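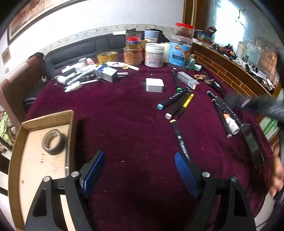
Markers on the table, cardboard tray at left.

Ticket: Duplicate points posted after amended citation
Product: Dravirov (driver record and points ledger)
Component: Darnari import service
Site: Cronin traffic office
Severity: High
Status: Resolved, monitoring
Opened: 26 August 2023

Reported problem

A driver record shows 8 points. The paper file supports 4. The record has one speeding conviction, and the court at Dukcombe sent an amended version of it to correct the posted limit. The point value did not change. Dravirov now lists two entries with the same violation date and the same citation number, 4 points each. The total crossed the review threshold, which is set to 7 at this site, and a suspension warning letter was placed in the outgoing mail queue.

The clerk tried to void the second entry and got "Entry locked by source." Logging out and back in made no difference.

Expected: the amended citation replaces the original.
Result: both entries are active and both count toward the total.

Support, first reply

Please do not edit the total by hand. A manual override hides the duplicate and will be overwritten at the next recalculation.

Send the following:
- import log for the day the amendment arrived
- record history export, with system entries included
- the value of AMEND_MATCH in the site settings
- whether the warning letter has been mailed

Site reply

Log and export attached. AMEND_MATCH is set to STRICT. The letter was still in the queue and has been put on hold. Staff do not recall anyone changing the setting. The last change to the site was the March update.

Support

Relevant lines from the log:

RECV type=AMEND source=DUKCOMBE
MATCH mode=STRICT fields=citation,date,suffix
MATCH result=NONE
POST action=NEW points=4
LOCK owner=SOURCE

The amendment was received correctly as an amendment. The match step failed, and the import fell through to posting a new entry. In STRICT mode the citation suffix has to be identical. Dukcombe adds "A" to the suffix when it amends a case, so the two never match.

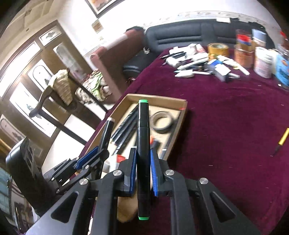 Black marker upright, with the tape and more markers in the tray behind.

Before March, a failed match on an amendment went to the exceptions list for a clerk to review. The update changed the fallback to NEW for sites that had left the fallback field blank. Cronin had left it blank. This is a fault in the update script. The release notes do not mention it.

Workaround

1. Stop the Darnari import from the service page. Wait for the status to read IDLE.
2. In site settings, change AMEND_MATCH from STRICT to BASE.
3. Set AMEND_FALLBACK to EXCEPTION. Do not leave it blank.
4. Save, then start the import again.
5. Open the affected record and choose Release Source Lock. This needs the supervisor role.
6. Void the original entry and keep the amended one. Use reason code DUP.
7. Run Recalculate Points for that record only.

Site reply

Steps 1 to 4 done. Release Source Lock is grayed out on step 5, supervisor account, same on a second workstation.

Support

The lock option stays gray while a letter is attached to the record. A held letter counts as attached. Cancel the letter, reload the record and try again.

Site reply

Letter canceled. Lock released, original entry voided, recalculation run. The record now shows 4 points and no review flag. The history tab shows the void under the supervisor account with code DUP.

We would like a list of other drivers affected. Can this be run from our side?

Support

Yes. Under Reports, run Ledger Audit with these filters: action NEW, message type AMEND, start date set to the day the March update was installed. Any driver listed should be checked against the court file before an entry is voided. Two citations from one stop can look similar on the report and both be valid, so compare the full citation number.

Put outgoing warning letters on hold until the list has been worked through. Letters already mailed need a correction notice, template CN in the letter menu. Dravirov does not send it automatically.

Site reply

Audit run. The list has been passed to the records desk. Letters are on hold.

Support

Import has been monitored for 48 hours with the new settings. Amendments from Dukcombe are matching in BASE mode and no new duplicates have been posted. A corrected update script has been logged as a separate defect and linked to this ticket. Leave AMEND_FALLBACK at EXCEPTION after the fix is installed.

Ticket stays open in monitoring until the records desk confirms the audit list is clear.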